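How to turn a bit of landing into a proper sitting-and-talking spot

By Jaime Patrício
Filed under: Workspaces, Small projects

If your office has an upstairs landing, you probably have a patch of floor outside a meeting room that does nothing all day. People walk over it, somebody parks a trolley on it, and meanwhile there's a queue for the rooms. We had one at Astby, between a glass wall and the railing, and putting a round table there is my favourite thing we've done to the building. It cost us £626 all in, took a Saturday morning, and I'd do another tomorrow if I had the floor for it!

What you need

A round table
One or more office chairs with a decent back
Masking tape and a tape measure
Horizontal blinds for the glass, if there aren't any already
Felt pads
A damp cloth and a dry one

1. Tape it out first

Before you look at a single table, put masking tape on the floor. Mark the circle of the table, then draw the chairs pulled out, with someone sitting in them. This second bit is where people go wrong. A chair tucked in takes up hardly any room, and a chair with a tall colleague leaning back in it takes up loads.

Leave the tape down for a couple of working days and watch where people walk. We left a clear path of 135 cm along the railing side, and that lets two people pass with bags on their backs without anyone doing the sideways shuffle. Check with whoever looks after fire safety in your building too. They may want a wider path than you do, and they win.

2. Pick a round top

I'm a complete convert to round tables for this sort of place. There are no corners to catch your hip on, you can squeeze in an extra person, and a curve next to a long straight wall of glass looks lovely. Ours came from Gallel and has a beige top with a small white dot pattern. I wasn't sure about the dots from the catalogue (I wanted plain white, and was outvoted), but they're brilliant at hiding crumbs and pen marks between wipes, and the beige is much kinder under ceiling lights than white would have been.

Take a sample of the top up to the landing if the shop will lend you one. Colours that look warm in a showroom can go very grey upstairs.

3. Sort out the glass

Sitting beside a glass wall is nice until there's a meeting on the other side and you find yourself looking a stranger in the eye. Horizontal blinds are the answer. Go for white, keep them level with each other, and tilt the slats so that light still comes through. Agree on one angle for the whole run — it sounds fussy, but a row of blinds all set differently makes the tidiest landing look scruffy.

The glass will also pick up reflections from the ceiling lights. Sit in each position before you settle on where the chairs go, and open a laptop while you're there. If a streak of light lands across the screen, shift round a little. With a round table that's easy, and it's another point in its favour.

4. Chairs

Go for real office chairs. I know stools look friendlier, and we tried a pair of Bradaletti ones for 2 weeks, but nobody stayed on them longer than a coffee. A black office chair with a high backrest is comfy for a whole afternoon of reading. We put one between the table and the glass, so whoever's sitting there has the wall behind them and a view out towards the railing.

On a wood-look floor, check the castors. Hard ones rattle, and the sound carries straight down to the open-plan area below. Soft castors cost very little and click in by hand on most chairs. Felt pads under the table feet help as well.

5. Keep the railing side clear

No furniture against the railing, please, and nothing stacked near it that a child on a visit could climb. I'd keep plants and loose bits and bobs away from it as well. Anything small that rolls off will land on somebody's desk downstairs.

6. Look after it

Damp cloth, then dry cloth, once a day. Dust the blinds from the top slat down, closed one way and then the other. Leave the doorway at the end of the glass free, even when you're dying to add one more seat.

Ours gets most use at about ten in the morning, when Nogueira's lot come up with their notebooks and spread out. By lunch it's usually somebody with a sandwich and a headset. Do send me yours if you make one, especially if you've got an awkward pillar to work round!
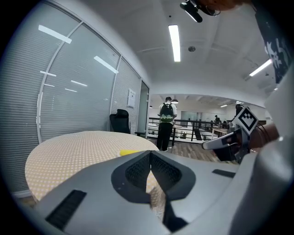

The dotted beige table and high-backed black chair by the glass wall, blinds down, with the railing further along.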